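Preguntas frecuentes: célula de desmontaje Stirkent para equipos informáticos

Documentación de preventa y puesta en marcha
Última revisión: agosto. Responsable del contenido: Femke Prins

Esta página reúne las consultas que recibe el servicio técnico sobre la célula Stirkent y su módulo de extracción de procesadores, Binus. Para condiciones de contrato, consúltese la oferta correspondiente.

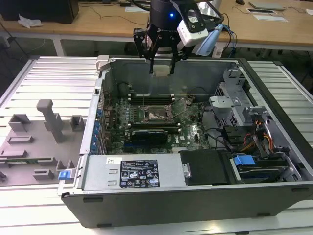
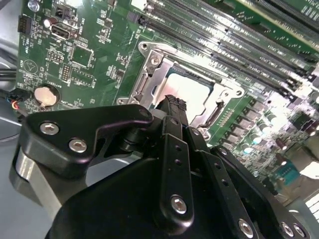
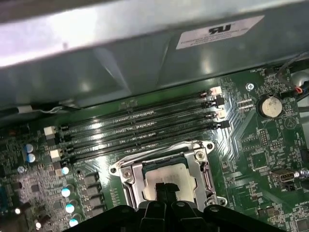
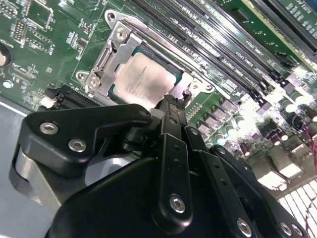
Célula Stirkent: equipo de sobremesa abierto sobre la mesa de trabajo (primera imagen) y pinza junto al zócalo del procesador, vista desde la muñeca (las tres restantes).

ALCANCE

¿Qué operaciones cubre la célula?
La configuración básica cubre la retirada de módulos de memoria, tarjetas de expansión y pila de botón. El módulo Binus añade la apertura del mecanismo de retención del zócalo y la extracción del procesador. La retirada del disipador se contrata aparte, porque depende del tipo de anclaje.

¿La célula abre la carcasa?
No. El equipo se entrega a la célula sin panel lateral y con el interior hacia arriba. La apertura la realiza el operario en el puesto de preparación. En torres con panel de liberación rápida el paso dura pocos segundos; en chasis con tornillería puede convenir un segundo puesto.

¿Qué formatos admite?
Torres y semitorres tumbadas, estaciones de trabajo y placas sueltas sobre bandeja. El lado mayor del equipo no puede superar 760 mm. Los servidores de bastidor quedan fuera del catálogo estándar y se estudian como proyecto.

¿Se pueden procesar portátiles?
No con esta pinza. La línea Mudgway está prevista para equipos de perfil bajo y tiene su propia documentación.

ZÓCALO Y PROCESADOR

¿Con qué zócalos trabaja el módulo Binus?
Con zócalos de contactos en la placa y marco metálico de retención, en versiones de una o dos palancas. La biblioteca incluye 41 geometrías de marco. Los zócalos de pines con palanca lateral están en pruebas y no deben incluirse en los cálculos de rendimiento.

¿Cómo localiza el procesador?
En dos fases. La cámara fija determina la posición y el giro del chasis. A continuación, la cámara de muñeca busca el contorno del marco y corrige la aproximación. La serigrafía de la placa se utiliza como referencia auxiliar, nunca como única referencia.

¿Afectan los reflejos del difusor metálico a la detección?
Sí. El difusor y los laterales del chasis pueden saturar la imagen con luz cenital directa. El sistema toma dos exposiciones y descarta las zonas saturadas. Si el contorno útil del marco no alcanza el mínimo configurado, la célula se detiene y solicita confirmación. Se recomienda iluminación difusa y evitar lámparas situadas en la vertical de la mesa.

¿Hay que limpiar la pasta térmica antes?
No es necesario para la extracción. Los restos finos no impiden la localización. Los depósitos gruesos que desborden el difusor sí deben retirarse, ya que alteran el contorno y ensucian las puntas de los dedos.

¿Se dañan los contactos del zócalo?
En la prueba interna con 1194 ciclos de extracción, dirigida por Sota Iwasaki, se registraron 23 zócalos con algún contacto desplazado. La inspección se hizo con lupa después de cada ciclo. Si la placa se va a reutilizar, debe activarse el perfil lento, que limita la fuerza lateral y aumenta el tiempo de ciclo.

PINZA Y BRAZO

¿Qué pinza se suministra?
Una pinza eléctrica de dos dedos con puntas intercambiables. Las puntas se consideran consumible. El desgaste se comprueba con la galga incluida en el maletín de mantenimiento, al inicio de cada turno.

¿Puedo montar la pinza en un brazo que ya tengo?
En principio sí, si el brazo dispone de control de fuerza y la brida es compatible. El soporte de cámara se suministra con la pinza. Ovidiu Munteanu revisa la compatibilidad antes de emitir la oferta; debe enviarse el modelo exacto del controlador y la versión de firmware.

¿Qué ocurre si un cable atraviesa la zona de trabajo?
Los mazos de alimentación son la causa más frecuente de parada. El sistema reconoce los cables que cruzan la trayectoria y propone una aproximación alternativa. Si no existe, avisa al operario. No hay función automática para apartar cables en la versión actual.

¿Es necesario fijar el chasis?
Para la memoria y las tarjetas, sí: la fuerza vertical puede desplazar un chasis ligero. Para el procesador basta una superficie antideslizante, siempre que el equipo no se apoye sobre el panel retirado.

INSTALACIÓN Y SERVICIO

¿Cuánto dura la puesta en marcha?
Dos jornadas: una para el montaje mecánico y la calibración, otra para validar los modelos del cliente. El cliente debe aportar al menos tres unidades de cada modelo, una de ellas prescindible.

¿Quién añade modelos nuevos?
El propio cliente, desde el editor Rurnutside. El procedimiento consiste en guiar el brazo a mano hasta los puntos de agarre y registrar las imágenes de muñeca en cada uno. Nam-gil Jin imparte la formación, que está incluida en la primera instalación.

¿Se requiere conexión a internet?
Solo para actualizaciones. El reconocimiento se ejecuta en el ordenador local. Las imágenes no salen de la instalación salvo que el cliente adjunte un registro a una incidencia.

¿Cómo se notifica una avería?
Mediante el formulario de servicio, adjuntando el registro del último ciclo y una imagen de la cámara fija. Las incidencias recibidas en sábado se tramitan el siguiente día laborable. Para paradas completas de línea, la persona de contacto es Ikechukwu Okafor.

¿Se ofrece prueba con material propio?
Sí. Se aceptan lotes de ensayo previa cita. El informe incluye tiempos por operación, paradas y estado de los componentes extraídos. Los discos duros deben enviarse retirados o borrados.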